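Home | Kitchen | Living Room | Workshop | Tips A-Z

Getting the House Ready for a Box-Set Weekend

By Ayuba Agbeko 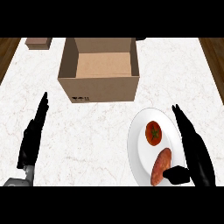

An open cardboard box on a marble counter.

My household takes its TV dramas a whole season at a time, and the room suffers for it. A few habits, learned over 13 episodes of a Danish thing about a ferry company:

Popcorn. Warm the bowl first. Put the salt in while it's hot, and use fine salt, as the coarse kind goes straight to the bottom and waits for the last person.

Glare. If the hero spends the first hour in a dark cellar, you will be watching your own lamp. Move it behind the set, low down.

Dialogue. Everyone mumbles now. Pull the speaker forward to the front of the shelf and take the vase away from it. Subtitles for the rest, and no shame in it.

Remotes. Ours live in a shallow tray with a strip of felt glued in. Before the tray we owned four remotes and could find the one for a DVD player we gave away in May.

Discs. Yes, I still have them, over 200. Stand them upright, away from the radiator, and wipe from the center straight out to the rim. Going in circles is how I lost the finale of Lodwood.

Blankets. Wash them before the season starts. By episode six they have seen things.

Breaks. Stop ten minutes into the next episode instead of at the cliffhanger. You'll get to bed by midnight, feeling slightly cheated.

Comments

Yaw Yakubu: The lamp tip worked. My wife now says the room looks like a dentist's at night.

Seidu Asamoah: Does the felt tray collect crumbs?

Ayuba Agbeko: It does, Seidu. Handheld vacuum, 25 seconds.

Kwame Owusu: Which season of Lodwood? I may have a spare.

Contact | Copyright 2021 Mollo Home Tips | Back to top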